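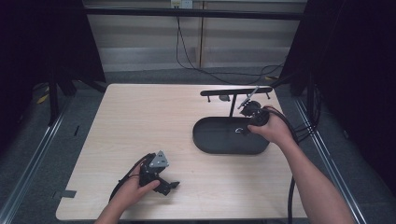
At one of the worktables, Prendergast Building

About the Erkel School of Bookkeeping and Office Practice

The Erkel School is an independent evening and weekend college for adults who work in, or hope to enter, the offices of small businesses. We teach bookkeeping, payroll, business writing and records management. The school enrolled 261 students in the current year, most of whom hold a job during the day and attend class two evenings a week.

Our History

The school was founded by Bohdana Yatsenko, who had kept the books for a chain of hardware stores and had trained a long line of junior clerks at her own desk. Her first class met in the back office of a feed supply company and used a single set of ledgers, which the students passed from hand to hand. The course ran for one winter. At the end of it the owner of the feed company hired two of the students and asked when the next group would begin.

For several years the school moved from one rented space to another. It met above a bakery, in a church hall, and for one difficult season in a former shoe store with no heat on the upper floor. The move to the Prendergast Building gave the school its first permanent rooms, a small library and a front office open to the public. The Hestik Annex, across the parking lot, was added later and now holds the payroll and tax classes.

Mrs. Yatsenko retired from the directorship but continues to read the final papers in the business writing course, and she returns them with comments in green ink. She was succeeded by the present director, Tymofii Horobets, who came to the school as an instructor in records management and taught that subject for nine years before taking office.

What We Teach

The school offers six courses of study. Introductory Bookkeeping is the largest and is required for admission to the more advanced courses, except where a student can show equivalent work experience. Students begin with paper ledgers and move to software in the second half of the term. We are sometimes asked why we keep the paper portion. Our instructors have found that students who have balanced a page by hand are quicker to notice when a total on a screen is wrong, and we intend to keep it.

Payroll Practice covers wages, deductions, year-end forms and the keeping of employee files. Accounts and Collections deals with invoices, late payment and the letters that go with late payment. Business Writing is a course in plain correspondence, and includes the taking of minutes. Records Management treats filing systems, retention periods and the safe disposal of old papers. The Office Manager Certificate draws on all of these and is normally completed in two years.

Class size is limited by the rooms. The larger classroom in the Prendergast Building is used for lectures and examinations, and the smaller rooms for practice sessions. Students are expected to attend every meeting of a course. A student who must miss a class for reasons of work or family should notify the front office in advance, and the instructor will supply the exercises.

Our Faculty

All instructors at the Erkel School work, or have worked, in the field they teach. Several operate their own bookkeeping practices. New instructors sit in on a full term before they are given a class, and every instructor is observed once a year by the director.

The Cokby Fund

The Cokby Fund provides grants toward tuition for students who could not otherwise attend. It was established by a gift from the Cokby family, whose hardware stores gave Mrs. Yatsenko her first position. Each grant is in the amount of $900 and may be applied to any course. Applications are accepted throughout the spring and decisions are mailed in July. The fund does not cover books, although the library lends a number of current textbooks for the length of a term -- students should ask early, as the payroll texts are usually gone by the first week.

Employers

Local firms are welcome to post openings on the board outside the front office. The school does not charge for this service and does not recommend one applicant over another, but it will confirm a graduate's course record on written request. Firms that wish to enroll several employees at once should write to the director. Group instruction at the workplace can be arranged for Business Writing and Payroll Practice only.

Visiting the School

The front office is open on weekday afternoons and during all evening classes. Prospective students may sit in on one session of Introductory Bookkeeping without charge. Parking is available behind the Hestik Annex -- please leave the spaces along the fence for our neighbors.

The office will close for the winter recess on 24th December. Mail received during the recess will be answered in the order in which it arrived.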